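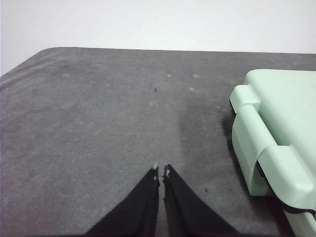

A reader wrote in after my last post that the Foltley bus would never run on time, and that I should give up and drive. I thought about it. Driving to Trinomham means 505 on the parking permit for the year, plus gas. The bus pass is 300. So I am still on the bus.

The new timetable started on 5/6/23 and cut the early run through Drarkness. I now leave the house later and eat before I go, when I used to buy a roll at the station.

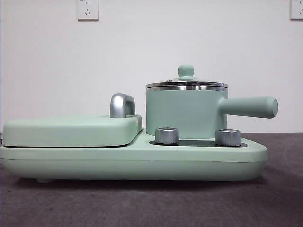

Mint-green breakfast maker, side view.

The later bus is fuller but it skips 2 stops by the river, so I get in at nearly the same time as before. The driver waits if he sees you running - the old one did not. The heating is stuck on high. 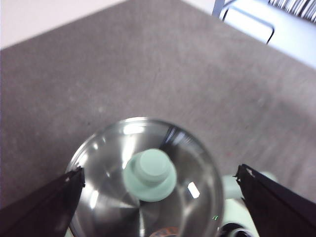

They say the early run may come back in September. I filled out the form asking for it and put down the connection at Trinomham as my reason. If it does come back I will probably take it in winter and stay with the later one the rest of the year.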